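Local Government Finance, Unit 5: Shared Services
January 2022
12 shares | 0 comments

1. Transfer of duties
A duty handed to a town without matching revenue is an unfunded mandate. Compare Urnden (own tax base) with Clatitz (block grant only).

2. Joint boards
Towns may pool a service under a written agreement. The Tadum agreement runs 20 years. Each member holds one vote, whatever its population.

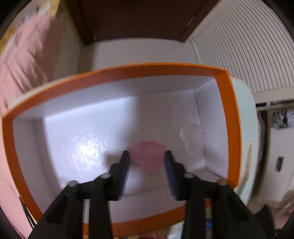

3. Oversight
Audit reports go to every member council. Read the Hutchins case before the seminar.

Related
Unit 4: Grant formulas
Unit 6: Local borrowing limits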